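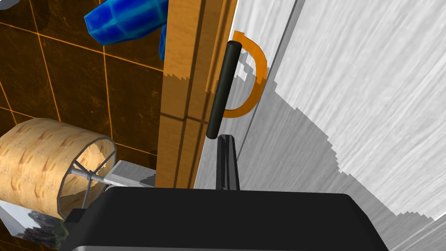 A straight bar handle in black and a D-shaped handle in orange.

How to change the handles on old cupboards and drawers

Last August I changed all the handles in our flat in Westdale, first in the kitchen, then on the wardrobe in the bedroom and at last on a chest of drawers which I have from my aunt. I am not a joiner. I made several mistakes and I write them down here also, so that you can make other ones.

What you need

A screwdriver, a pencil, a steel ruler, masking tape, a drill with a 2 mm bit and a 5 mm bit, a small piece of scrap wood, two clamps, wood filler and fine sandpaper. If you have many doors, also some stiff cardboard for a template.

Step 1. Measure the old holes

Take off one old handle and measure from the middle of one hole to the middle of the other. This is called the hole distance, and in the shop it is the first thing they will ask you. Do not measure the length of the handle itself. I did this at my first visit to Bodine and came home with handles that were 32 mm too wide.

If the new handle has the same hole distance as the old one, you can go directly to step 5 and you will be finished before lunch.

Measure more than one door. In our kitchen the upper cupboards had 96 mm and the drawers 128 mm, and by eye I had not noticed it.

Step 2. Choose the shape

Put your hand on the handle in the shop and pull it a little. With a straight bar, check that there is enough space for your fingers behind it. A D-shaped handle is comfortable when you want to put the whole hand through, so I like it for heavy drawers. Knobs are cheap and need only one hole, but my mother has pain in her fingers and cannot turn or pinch them well.

Look also at the ends. Some bars stick out past the last screw, and such ends catch your pocket when you walk by. We have a narrow kitchen and this happened to my husband twice in one evening.

For the wardrobe I wanted long handles. The doors are 2,034 mm high and a small handle looked lost on them. I bought the Villalobos in the longest size, and it looks right.

Step 3. Fill the old holes

Press the filler in from the front with a flat knife, leave it a little higher than the surface and let it dry overnight. Then sand it flat. On painted doors you must touch up the colour, and the match is never perfect, so if it is possible choose a handle that covers the old hole. On veneer I would not try to hide the hole with filler at all.

Step 4. Mark and drill

Make a template from cardboard. Draw the two holes on it, pierce them with a nail, and write TOP on it in big letters. I forgot this and turned it around on the third door.

For a drawer you need the middle. My chest is 840 mm wide, so the middle line is at 420 mm, and from there you go half of the hole distance to the left and half to the right. Measure every drawer anyway. In old furniture the fronts are often not the same width.

Put masking tape where you will drill and mark on the tape. Clamp the scrap wood tightly at the back, otherwise the wood breaks out when the drill comes through. Drill first with the 2 mm bit, look if the hole is in the correct place, and then with the 5 mm bit. Keep the drill straight and do not push.

Lorraine Rudd, my neighbour, lent me a drill guide for the second half of the work. Those holes are visibly better than mine from the first half.

Step 5. Screw on the handle

Put both screws in loosely by hand, then tighten one after the other. If you tighten the first one completely, often the second will not find its thread.

If the screw is too long, the handle will wobble even when the screw is at its end. Take a shorter screw or put a washer on the inside. If it is too short, do not force it. Drawers with a double front need longer screws than those in the packet, and I had to order mine from Vellden and wait a week.

Step 6. Check after some weeks

New handles become a little loose with use. Go around once with the screwdriver after a month, and only by hand, never with the electric one.

Keep the old handles in a bag with their screws. If you rent, the landlord can ask for them when you move out.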